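Chapter 4

Setting the Table: How People Came to Eat Together

By Adaeze Jibrin and Onyekachi Osagie

Before you begin this chapter, think back to the last meal you ate sitting down with other people. It might have been a holiday dinner with three kinds of potatoes, or it might have been soup at the kitchen counter with your brother. Try to remember where everybody sat, who was served first, and what covered the table, if anything did. Keep that meal in the back of your mind as you read, because we will be coming back to it.

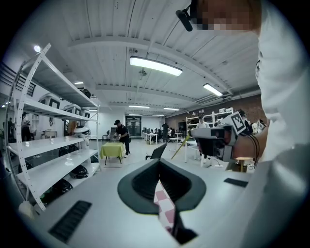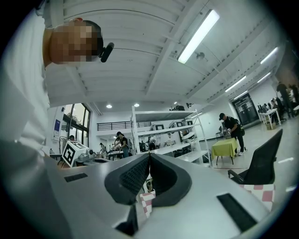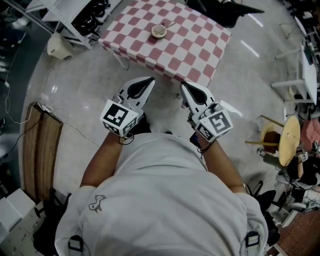
Why do people in so many places cover a table before they eat at it?

A cloth does several jobs at once. It protects the surface from heat and spills, it gives people something to wipe their fingers on (for a long time that was perfectly good manners!), and it tells everyone in the room that the table now belongs to the meal and the schoolwork and mending have to go somewhere else.

That last job is the one we find most interesting, and we hope you will too. A table in a small house is a busy piece of furniture. Bread is kneaded on it in the morning, bills are paid on it in the afternoon, and somebody is always leaving keys on it. When the cloth goes down, all of that stops for a while. Students of daily life call an action like this a marker. You will find the word in bold in the glossary, along with custom, host, course and place setting, and it would be a good idea to copy all of them into your notebook now, while you are thinking of it.

A town with two suppers

Throughout this chapter we will be visiting Arstead, a river town where both of your authors taught for a good many years and where one of us still keeps a very untidy garden. Arstead is a fine place to study meals, as its families have never quite agreed on when to eat them. On the mill side of the river, supper used to be served as soon as the shift ended, and plenty of households there still sit down early out of habit. On the hill side, where most people kept shops, nothing could be eaten until the doors were locked and the till was counted, so supper came late and was often cold.

You might think a difference like that would disappear once the mill closed. It has lasted a surprisingly long time. When Adaeze married into a hill family, she spent her first winter eating a secret sandwich in the pantry every afternoon, and she will tell you that she has never completely adjusted.

Every July the two sides share one meal, the Welia supper, which is laid out on long tables down the middle of Skanier Street. At the most recent one, 95 households brought a dish. The starting time is a compromise that pleases neither side, and the seating follows an old rule: you may sit next to anyone you like, but the person across from you must be somebody you did not come with. In Section 2 you will read a longer account of the supper by the Abubakar family, who have baked the bread for it for 33 years and who have strong feelings about butter.

There is a winter meal too, much smaller and quieter, held on 1st January in people's own homes. The oldest person in the house sits down first, and the youngest carries in the bread. We will compare the two meals in Section 3, and you may be surprised by how many of the same markers appear in both of them.

What you will study

Section 1 looks at the table itself, and at the mats, low trays and cloths that people have used in place of one or on top of one. Section 2 is about time, and how work decides when we get hungry. Section 3 turns to seats, servings and who gets the last piece. Section 4 is the shortest, and asks what changes when people eat alone.

Getting started

Draw a plan of the meal you remembered at the start of the chapter. Show the shape of the table and write a name or initial at each seat. Then put a small star beside anyone who always sits in that same place, and write a sentence or two about what would happen if a visitor took the chair by mistake. Bring your plan to class and keep it somewhere safe, as you will need it again for the project at the end of Section 3.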